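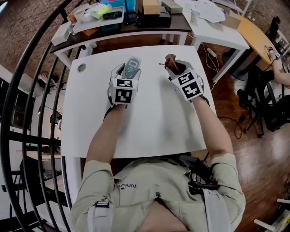 Listell checks, cleans and repairs the small electrical things that come with rented flats and holiday lets. Most of our work is remote controls for heaters, air conditioning and televisions, along with thermostats and door entry handsets. A remote is looked at on a plain white table, like the one with the grey-and-white handset over it, the sort with a small display near the top and a keypad underneath. We keep the tabletop mostly bare while a handset is being worked on. Trays, cardboard boxes and paperwork go on the other tables.

We started 13 years ago in a single room above a shop in Fukard. At that time we only looked after holiday lets, and a landlord would bring in a carrier bag of remotes at the end of the season and collect them in the spring. We now look after 341 properties for letting agents and private owners, and more than 3,000 items pass through the workshop in a year.

What happens to a remote

Each one gets a job number when it arrives. We take out the batteries, clean the contacts and wipe down the case, then test every key. If the display has missing segments we open it up and check the connector first. Worn keypads are replaced where we can get the part. Where we can't, we look for a matching second-hand handset, and we ask the owner before spending anything.

Batteries are not included in the price. Please remove your own before posting, and tell us the make and model of the unit the remote belongs to.

Our other site

Larger items go to our Platent workshop, which took over the thermostat and entry handset work from Luangrath Repairs when that business closed. Old Luangrath job numbers are still valid and you can quote them when you get in touch.

Visiting and collection

The counter at Fukard is open from 9am until 4pm. Repairs are normally ready within 15 working days, a little longer in November when the heating remotes come in. We hold finished work for three months. Parking is at the back of the building, through the green gate.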